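Alteo Bin Transfer: data card

Maintained by the Partington manipulation group. Contact: Rangi Hoani.

Summary

Alteo is a collection of recorded bin-to-bin transfers, gathered to study how a picking policy copes with mixed household goods. The question behind it is whether a grasp scorer trained on rigid objects can be adapted to soft and shaggy ones with little extra data.

Contents

The May release holds 1000 grasp attempts over 50 objects. Of these objects, 37 appear in the training split; the rest are held out. Each attempt comes with a colour view from a fixed camera, the arm's joint positions and an outcome label.

Method

Bins are filled by hand at the Cillwood laboratory. The baseline policy, Carnunora, ranks candidate grasps and carries out the highest – no second attempt is made on the same candidate. Labels are assigned by one annotator and checked by another.

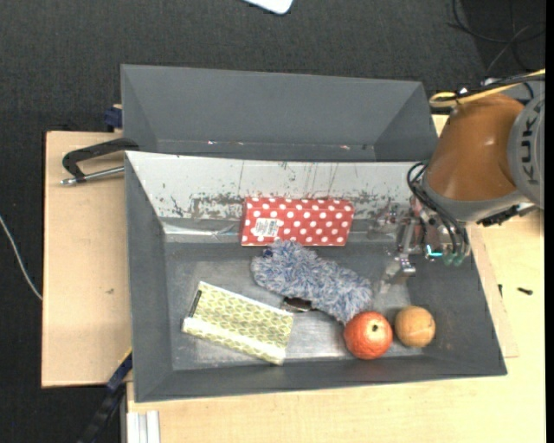

Boxes and balls are treated as rigid in the object list, dusters and pouches as soft. Results should be reported separately for the two groups.

Known limits

Reflections from the bin floor and walls have not been removed. Lighting was not varied, and 9 attempts lack joint data; these are marked in the index.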